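Home | Unit outline | Week 4 | Readings | Contacts

Week 4 notes: Reading a volume without kidding yourself

Right, so these are the tidied-up version of what I rambled through on Monday. A few of you asked for them in writing after the practical went sideways, and fair enough. If you were there, skim the first bit and slow down when you get to the meniscus.

Last week we did mass, where the balance hands you a number and all you have to do is not lean on the bench. Volume is a different animal. You are the instrument, or half of it anyway. The glass has a line on it, your eye decides where the liquid sits against that line, and your eye has opinions.

Precision, accuracy, and the Avdale results

I'll keep using the Avdale group's numbers from the practical because they're so nicely wrong (sorry, Avdale table, you did say I could). They delivered what they thought was 80 mL of water, weighed it, and got a mass that worked out at closer to 77. Then they did it again and got 77 again. And again! Lovely precision. You could have framed it.

What they had was a systematic error, and repeating the measurement was never going to shake it out. Averaging works on random error, the wobble that goes high one time and low the next. If every reading is pushed the same way, your mean is pushed that way too, and a small standard deviation will make you feel terrific about it. So before you write "repeat and average" in your error discussion, ask yourself which kind you've got. Magnus Leckie marks the reports this term and he will circle that phrase in green pen if it's just sitting there on its own.

In their case it was two things stacked up. They were reading from above, and they were pouring out of a cylinder marked "to contain".

To contain, to deliver

Look for TC or TD on your glassware, or In and Ex if it follows the European labelling. A TC vessel holds the stated volume when filled to the mark. Tip it out and a film stays behind on the walls, so you deliver a bit less. A TD vessel, like most pipettes and burettes, has been calibrated with that film already allowed for. This is why I get twitchy when someone blows the last drop out of a TD pipette. That drop was meant to stay there. (Blow-out pipettes do exist, usually with a frosted band near the top. Check before you puff.)

The meniscus

Water climbs glass at the edges, so you get a curve with a low point in the middle. Read the bottom of the curve, with your eye level with it. Crouch if you need to. Looking down from above makes the level seem higher than it is, looking up from below makes it seem lower, and this is parallax, same as reading a car's speedo from the passenger seat.

Dark liquids are a nuisance. If the colour is strong enough you can't find the bottom of the curve at all, and the usual convention is to read the top edge instead. That's fine for a burette, where you're subtracting one reading from another and the offset cancels, provided you do it the same way both times. It's less fine for a single fill to a mark.
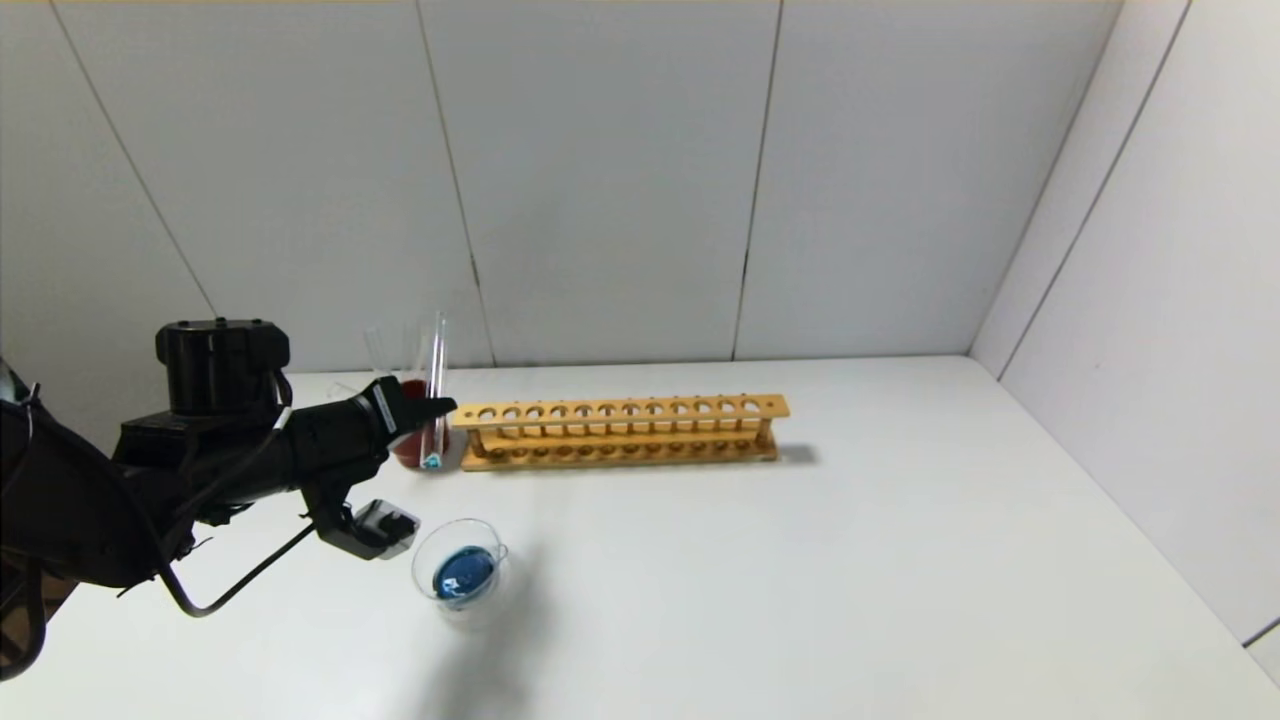

Fig. 1. Dark red liquid in a glass beaker.

And while we're on beakers — please don't measure with them. The marks on a beaker are there so you can tell half full from nearly full. A tolerance of 5 per cent is common, so on a 250 mL beaker you could be out by up to 13 mL and the maker would shrug. Use them for holding, mixing and pouring. The Tennant table used one for their dilution and then quoted the answer to four significant figures, and we had a little chat.

Writing it down

For an analogue scale, estimate one digit past the smallest division. A burette marked every 0.1 mL gets read to 0.01, so 24.30 and never 24.3. Put your uncertainty next to it with the units, in the same decimal places. And write the raw reading in your book straight away, in pen, before you subtract anything in your head.

For next week

Finish problems 1 to 6 from the sheet. Question 5 is the one with the Flomitz tank, where 3,139 litres has been recorded with no uncertainty at all, and you need to say what you'd want to know before you trusted it. Half a page is plenty. Morag Skinner is running the Nultham tutorial while I'm away, so send her your questions beforehand if you can, and bring a calculator that isn't your phone.

Questions about these notes: see the unit contacts page | © Measurement and Error teaching notes | Back to top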